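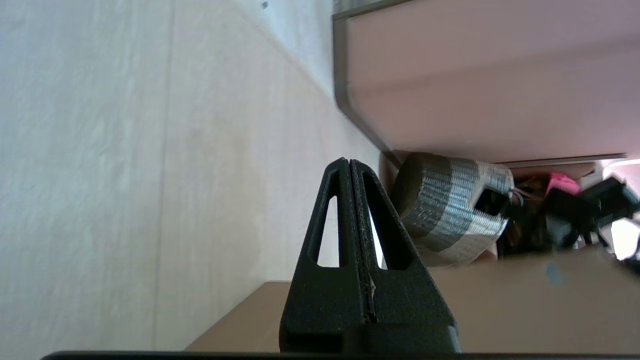

Von Rocío Urrego | eingestellt im November | Rubrik: Boden und Wand | 2.762 Aufrufe

Grauschleier auf neuen Fliesen in Holzoptik geht nicht weg

Hallo zusammen,

wir haben im Sommer den Boden neu machen lassen, Feinsteinzeug in Holzoptik, matt, leicht strukturiert. Die Fliesen sind von Marketti, verlegt hat sie ein Betrieb aus der Nachbarstadt für 2.491 Euro inklusive Verfugen. Mit der Verlegung selbst bin ich zufrieden, die Fugen sind gerade, nichts wackelt.

Das Problem ist ein grauer Schleier. Direkt nach dem Wischen sieht der Boden gut aus. Sobald er trocken ist, kommt der Schleier zurück, vor allem gegen Abend, wenn das Licht flach durch die Terrassentür fällt. Man sieht dann auch jeden Fußabdruck. Im Flur ist es weniger, in der Ecke neben der Spüle am schlimmsten.

Versucht habe ich bisher: normalen Allzweckreiniger, Spülmittel im Wischwasser, einen Dampfreiniger (geliehen) und den Steinreiniger von Skomen aus dem Baumarkt. Der Dampfreiniger hat kurz etwas gebracht, nach ein paar Tagen war alles wie vorher. Der Fliesenleger sagt am Telefon, das sei Schmutz und ich solle öfter wischen. Das glaube ich nicht so recht, ich wische ja schon ständig.

Ist das Zementschleier vom Verfugen, und wenn ja, wie bekomme ich den nach so langer Zeit noch runter? Essig habe ich mich bisher nicht getraut. Die Fugenmasse ist hellbeige und laut Sack zementär.

Danke schon mal
Rocío

Jhonatan Mamani

Nach deiner Beschreibung können es zwei Sachen sein, und wahrscheinlich ist es beides zusammen.

Zementschleier ist möglich. Bei matten, strukturierten Fliesen bleibt beim Abwaschen der Fugen fast immer etwas in den Vertiefungen hängen, wenn das Wasser nicht oft genug gewechselt wird. Der geht mit neutralen oder alkalischen Reinigern nicht weg, da kannst du wischen, so viel du willst. Dazu kommt vermutlich eine Schicht aus Pflegestoffen und Tensiden von den Mitteln, die du inzwischen benutzt hast. Feinsteinzeug nimmt fast nichts auf, das Zeug bleibt also oben liegen und hält den Schmutz fest. Die Fußabdrücke sprechen dafür.

Mach zuerst einen Test auf einer kleinen Fläche, am besten neben der Spüle. Nimm einen alkalischen Grundreiniger nach Packungsangabe, einwirken lassen, mit einem weißen Pad schrubben, die Schmutzflotte aufnehmen und mit klarem Wasser nachspülen. Trocknen lassen. Ist die Stelle sauber, war es nur der Film, und du kannst dir die Säure sparen.

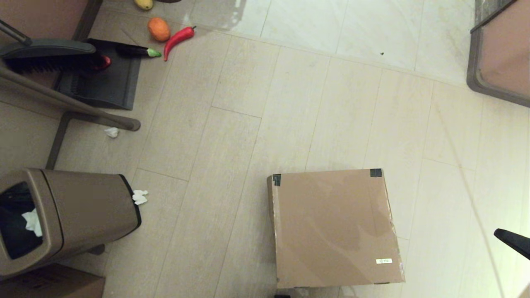 Bleibt der Schleier, kommt der saure Teil. Die Fugen vorher gründlich wässern, das ist bei zementären Fugen wichtig, sonst zieht die Säure ein und greift sie an. Dann Zementschleierentferner verdünnt auftragen, nur so viel Fläche, wie du in einem Zug schaffst, kurz einwirken lassen und wieder mit viel klarem Wasser runter. Nie salzsäurehaltige Mittel nehmen, es gibt welche auf Amidosulfonsäurebasis, die reichen. Handschuhe und Schutzbrille, Fenster auf. Falls irgendwo echter Naturstein angrenzt, muss der abgeklebt werden, Marmor bekommt von Säure sofort stumpfe Stellen. Keramik in Marmoroptik ist in der Regel unempfindlich, aber auch da gilt: erst an einer Ecke probieren. Und niemals die beiden Reiniger mischen, zwischen den Durchgängen immer klar spülen.

Danach im Alltag nur noch wenig Neutralreiniger ohne Pflegezusätze und zwei Eimer, einer zum Auswaschen.

Zum Fliesenleger: Die Entfernung von Zementschleier gehört normalerweise zur Leistung. Ich würde den Mangel schriftlich anzeigen, mit Fotos vom Abend, und eine Frist setzen, bevor du selbst an die Säure gehst. Sonst heißt es später, du hättest die Fugen kaputtgemacht. Der alkalische Test an einer kleinen Stelle ist unkritisch.

Cáceres

Essig auf keinen Fall, davon sind bei uns die Fugen im Bad bröselig geworden. Wir haben uns eine Einscheibenmaschine geliehen, 99 Euro fürs Wochenende mit Kaution, und der Boden war danach gut. Welches Mittel das war, weiß ich nicht mehr, stand beim Verleih im Regal.

Hindirgate

Mikrofasertuch wechseln. Wenn da Weichspüler drin ist, schmiert alles. War bei mir die ganze Ursache.

Rocío Urrego (Nachtrag)

Danke euch. Habe den Test neben der Spüle gemacht, nur alkalisch. Es kam sehr graues Wasser runter und die Stelle ist jetzt deutlich besser, in der Struktur sieht man aber noch helle Reste. Also wohl wirklich beides. Weichspüler benutze ich nicht. Der Brief an den Betrieb ist raus, mit 2 Wochen Frist.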